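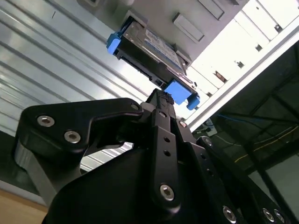 Demonstration Hosts and Bench Technician, Robotics Open Day
Asenari, Jalbridge site
Temporary, paid by the hour

Asenari services server equipment for companies that would prefer to keep their machines running a few more years. At our Jalbridge site we use robot arms for part of the drive handling, and once a year we open the workshop so customers, students and neighbors can watch the work and ask about it. The next open day is a Thursday in November. We are hiring hosts for the public side and one technician for the benches.

Last year the site handled 3,447 drives, and 2,116 of those were handled by the arms. Visitors usually want to know about the rest, so hosts should be ready to talk about bent caddies, stuck latches and older chassis that we still do by hand.

Demonstration host (several openings)

You will meet groups at the front desk, walk them to the workshop and stay with them during a drive handling demonstration. Each group has up to 17 people. You will explain what the arm is doing in ordinary terms, keep visitors behind the yellow floor line, and pass technical questions to the bench. We give you a script, but you do not have to stick to it word for word.

You should be comfortable speaking to a group and standing for most of a shift. Experience with robots is not required. A second language is useful, and we pay a little more for it.

Bench technician (one opening)

You will set up the demonstration benches the afternoon before, load the drives between groups and stop the arm if anything looks wrong. You need at least a year of hands-on work with rack servers or with industrial robots. Both would be better. You must be able to lift a server with a partner.

The drives used on the day hold no customer data. The arm control software is Nullik, and we will train you on it.

Hours and pay

Hosts work from 8:30 a.m. to 4:30 p.m. with a paid lunch break. The technician also works the afternoon before, starting at 1 p.m. Everyone attends one paid training session of three hours, held the week before at the Simard building, next to the workshop. Closed shoes are required in the workshop. We supply safety glasses and a shirt.

Parking is free behind the Simard building. The bus stop is a ten-minute walk away.

How to apply

Send a short letter and a resume to Kalkidan Alemayehu, site visits coordinator, at the Jalbridge office. Say which job you want and whether you can attend the training. Applicants for the technician job will be asked to come in for an hour at the bench. Applicants under 18 cannot be considered for either job.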